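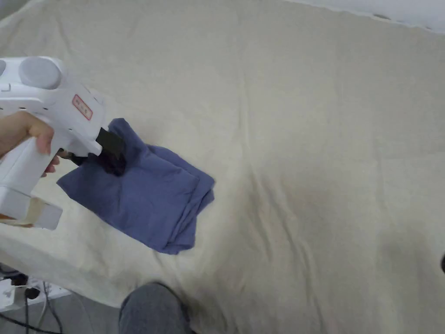
Why does cotton shrink more than polyester?
Cotton fibers get stretched tight during spinning and weaving, and hot water lets them relax back. Polyester is set with heat at the mill so it mostly stays put.

Chapter 6. Fibers and Finishes

Key terms: staple, filament, yarn count, warp, weft, sanforizing. Learn these first, they come up on every page.

Start with the Morkness mill trial. 400 swatches, all plain weave, washed hot and dried flat. Savita Grewal ran it in January and her table is on p. 153. Warp shrinkage higher than weft in nearly every peice. Why? More tension on the loom in that direction.

Knits are another story, see 6.4. Loops move. Width and length can change in oppposite ways.

Before lab: cut one swatch, mark a square with thread, measure both ways, write it down. Pencil rubs off in the wash. Wool waits until Chapter 7.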